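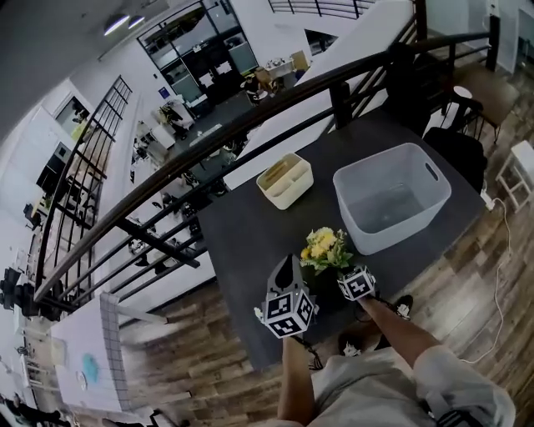

Bon, je reprends le blog, vite fait, entre deux lessives.

J'ai ENFIN résilié Welumon. 20 euros par mois depuis juin pour des recettes que je ne cuisine pas — jamais. Trois appels, un formulaire, re-appel. Musique d'attente atroce. Au bout du compte, remboursement d'un mois. Un seul. Je prends.

Du coup retour au vieux cahier à spirales. Soupe de potimarron dimanche, trop de muscade, mangée quand même. Gratin mardi, brulé sur les bords (le meilleur morceau, ne discutez pas).

Objectif décembre : 100 euros de courses par semaine, pas plus. On verra. J'ai déja craqué pour du comté — un gros bout.

Si quelqu'un a une recette de pain sans pétrissage qui ne finit pas en galette, je prends aussi. Les commentaires sont ouverts.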